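October | posted by Shahab Asadi | 3 min read

Back on the Brustbridge cell after lunch. The right wrist had been throwing a following error on joint six whenever the arm came up near vertical, and Sandra wanted it sorted before the overnight batch. The cell is all sim, so there's no grease involved, but the maintenance is much the same as on the hardware: check the zero, check the limits, check the gains, run it, read the log.

Started with the zeros. Both arms were homed against the Farnatum reference pose and the left came back clean on every joint. The right was out at the wrist by a small constant amount, which matches what the log showed. The offset file had been copied over from the Esirville build, where the wrist is mounted a notch further round. Corrected it, reloaded, homed again, clean.

Then posed both arms in the bedroom layout to look at clearances. Left out over the table, right up beside the bed.

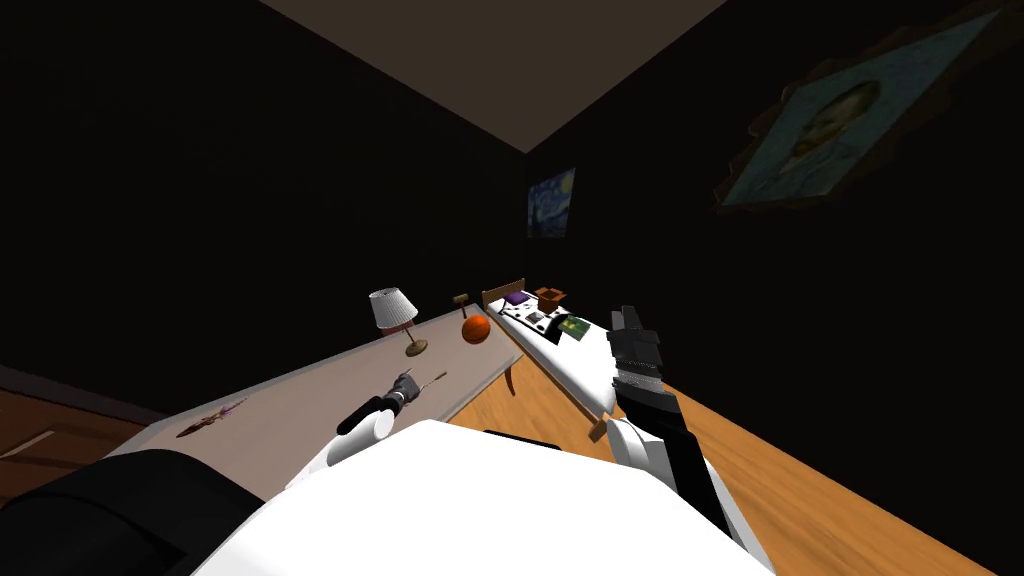

Bedroom layout, left arm over the table, right arm raised by the bed.

The raised pose is the one that used to trip. Held it for 900 steps with no error, then ran it up and down at half speed and at full. Peak torque on joint six is now well under the limit. I left the limit where it was. Sandra would like it tightened, and I've said I'd want a full night of logs first.

The collision hulls needed a look as well. The hull on the right forearm was still the coarse version, which is fatter than the shell it stands for, and it was reporting contact with the mattress on approaches that should pass. Swapped in the finer one. Step time went up slightly. Acceptable.

Clutter in this layout comes from the Hosseinzadeh object set. The basketball on the table is the item I'd watch, being the largest thing near the lamp and quick to roll if the table friction is wrong. Friction on the tabletop is set per surface and was fine. The bed was using the default value, so I gave it a fabric one and made a note in the config.

4:15 pm. Moved on to the gripper. Two jobs: the finger zero and the open width. Jaw travel is driven as one command with the second finger mirrored, and the mirror term had a sign fix last month that I never confirmed from the wrist view. Commanded full open over the table and compared the two finger angles with the model. They agree.
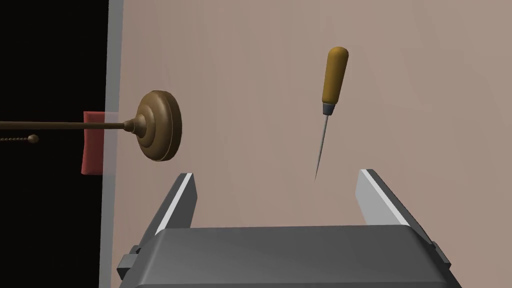
Gripper open above the tabletop, awl and lamp base in view.

The awl is the awkward part for grasp tuning. The spike is much thinner than the handle, so a close command that suits one is wrong for the other. Contact stiffness at the pads was too high, and the solver was spending its iterations on jitter whenever the jaws met anything narrow. Brought the stiffness down in steps and added damping to match. At the final setting the pads settle in 19 steps from first contact on the thin test cylinder. Previously they never settled inside the window at all.

Also raised the solver iterations for the gripper group only. Doing it for the entire cell costs too much.

Ran a soak of 2,000 open and close cycles on the right gripper with nothing between the pads. No drift at the finger zero. Did the same on the left with the old stiffness first, to have a baseline, then with the new. Logs for all three are in the cell folder with the parameter files beside them.

Outstanding:

- Left gripper still on the old pad geometry. Needs the same swap.
- Offset file should carry the build name in its header so it can't be loaded against the wrong mount. Sandra to add the check.
- Fabric friction value is a guess from a table. Needs measuring.
- Homing script doesn't report which reference pose it used. Five-minute job, I keep putting it off.

Overnight batch is queued with the new offsets and the old torque limit. Sandra has the alarm on her phone until midnight and I've got it after that.

4 comments | 6 shares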